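Remote Arm Operators, part-time
Skarnia — Durrani building, second floor

Skarnia is hiring people to guide pairs of robot arms through everyday tabletop jobs. You steer both arms by remote control, one with each hand, and the arms' movements are recorded so that a robot can be trained on them later. The current set of tasks is desk tidying: pens, highlighters, erasers and a file organizer.

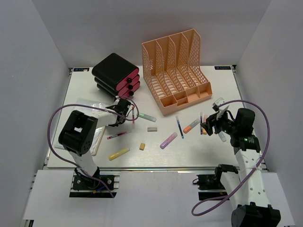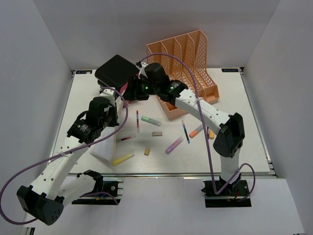

What you will do
Run the same short task many times, with the items laid out differently each time. Pick things up cleanly, use both grippers when the task sheet asks for it, and put each item where the sheet says. Mark a run as bad if you drop something or bump the organizer. We keep the bad runs too, but they have to be labeled.

Hours and pay
Shifts are 4 hours, with a break in the middle. Most operators work 20 hours a week and the minimum is 12. Sunday shifts are open to anyone who wants them. Pay is hourly and starts with your first training shift.

What we ask for
Steady hands and patience with repeated work. Good close-up vision, with glasses or without. You need to be able to read a task sheet in English. No robotics or coding background is needed — Darlene Perron trains every new operator on the controls, and most people are working alone by their third shift.

How to apply
Send a short note to Nighat Bangash at the Skarnia front office with the days you are free and any work you have done with your hands. Sewing, repair, kitchen work and gaming all count. We will invite you in for a one-hour tryout at the table. There are 13 openings for the February start.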